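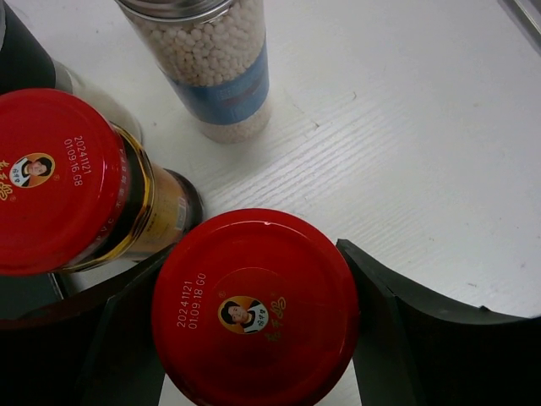 News > Product announcements > Benchtop automation

We use cookies to remember your settings and to count visits. You can change your choice at any time in Cookie Settings.

Hedska opens orders for Golteo jar-handling kit

Two-finger gripper and wrist camera package is meant for kitchens, small packers and test benches that handle mixed containers

Hedska has opened orders for Golteo, a benchtop kit that lets a small robot arm find, grip and move jars and other round containers on an ordinary table. The kit will ship from September. It consists of a two-finger gripper, a small camera that mounts at the wrist, a controller and a license for the Nestero software.

The kit is sold without an arm. It fits most light tabletop arms with a standard tool flange, and Hedska supplies adapter plates for arms that use a different bolt pattern. Customers who don't own an arm can order one through a reseller.

Golteo is aimed at people who handle many kinds of containers in small amounts. A sauce maker may pack several jar sizes in one afternoon. A shop that fills mail orders may have glass jars, plastic tubs and screw-top canisters on the same bench. Fixed machinery handles one size well and has to be changed over for the next. With Golteo, the operator places the containers on the table with no tray or fixture, and the software works out where each one is.

Working from above

The wrist camera looks down at the table as the gripper approaches. From that height, a jar is mostly lid, and Nestero uses the outline of the lid to set the center point for the grip. The fingers then come down on either side. The software also looks at what stands next to the target, so that a finger is not lowered onto a neighboring jar.

Shiny lids were one of the harder parts of the work. A glossy red lid shows glints on its rim that move as the camera moves, and early versions of the software sometimes read a glint as an edge. The release version compares several views before it commits to a grip. Clear containers were also difficult, as the contents can show more strongly than the wall. Nestero now treats the lid and the body as separate shapes and checks one against the other.

Two jars of the same product can stand side by side with their lids turned different ways. The logo and the printed date code will then point in different directions. Nestero does not need the label to face the camera in order to pick up the jar. Customers who want every label facing front can turn on an alignment step, which rotates the jar at the place position. The step adds time to each cycle.

The gripper

The Golteo gripper has two matte black fingers that close in parallel. The widest opening is 115 millimeters and the narrowest lid the kit is rated for is 20. The fingers can be removed with a hex key, and replacement pairs are sold separately.

Grip force is set in the software. Hedska ships presets for glass, rigid plastic and thin plastic, and users can save their own. If the fingers meet resistance earlier than expected, the gripper stops and waits for the operator. It does not try again on its own unless that option has been turned on.

The kit picks up and moves closed containers. It does not open or tighten lids. A lid-turning tool is planned, and Hedska will announce a date when testing is further along.

Trial results

Hedska ran a trial of the kit at Gachanja, a contract packing site that handles pantry goods for small food brands. The trial covered 2,000 picks on a shared table with mixed containers, including glass jars with metal lids and clear plastic canisters. The kit completed 95 percent of the picks on the first try. Most of the misses involved jars standing so close together that there was no space for a finger between them. Operators at the site dealt with these by moving the jars apart by hand.

A second cause of misses was light. Direct sun on a pale tabletop reduced the contrast at the edge of white lids. Hedska recommends even overhead lighting and includes a setup page in the manual on where to place lamps. Loose items may stay on the table during work, but the operator should mark them in the software as objects to avoid.

Setup and software

Setup takes around two hours for a user who has worked with a robot arm before. The table does not need to be marked or drilled. After the camera is mounted, the user runs a calibration with the printed card in the box, then shows the system each type of container once.

Nestero runs on the controller and does not need an internet connection. Camera images stay on the controller unless the user exports them. Software updates are free for the first year and can be installed from a USB drive. Users who skip updates keep the version they have.

Price and availability

The Golteo kit costs $2,465. The price includes the gripper, one spare pair of fingers, the wrist camera and bracket, the controller, cables, a calibration card and the Nestero license. Adapter plates are extra. Schools and training centers can ask for a reduced rate through the Hedska order desk.

Orders are filled in the order received. The order desk answers messages every day except Sunday. The full manual, including drawings of the gripper and a list of tested arms, can be downloaded from the Golteo product page.

About Hedska

Hedska makes grippers, camera mounts and software for light robot arms. Its products are used by small manufacturers, packing sites and technical schools.

Recent announcements

Nestero update adds saved grip presets
Golteo adapter plates: sizes and bolt patterns
Hedska extends gripper warranty to two years
Lighting guide for benchtop camera work now available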